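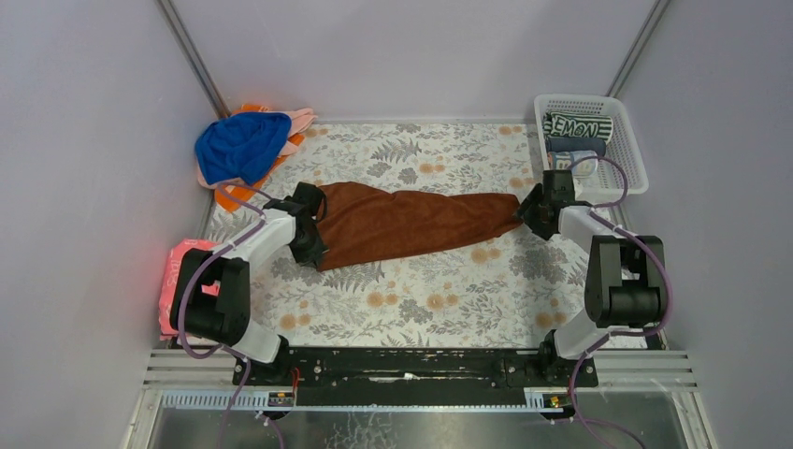 Can You Trust an Eyewitness?

Someone says, "I saw him do it." Case closed, right? Not so fast.

In a criminal trial, a jury listens to witnesses and decides whether the government has proved its case. Witnesses swear to tell the truth. Most of them try to. But trying to be truthful and being correct are two different things.

Say a bike shop in the town of Gona is robbed in October. A clerk saw the thief for two seconds, from behind a counter, and he was scared. Months later he points at a man in court and says he is sure. Should you believe him? Feeling sure is easy. People feel sure about wrong answers on spelling tests all the time.

That's why the lawyer for the accused person gets to ask hard questions. How far away were you? Was it dark? Did anyone show you a photo first? This is called cross-examination.

Debashish Marikar, a retired defense lawyer, worked on 515 cases and is still hard to impress. "I want to know what else you've got," he says. A receipt? A fingerprint? Even those need checking – a fingerprint on a shop door might only mean someone went shopping there.

If the jurors still have a reasonable doubt, they must say "not guilty." Does that mean the person didn't do it? No. It means the proof wasn't good enough.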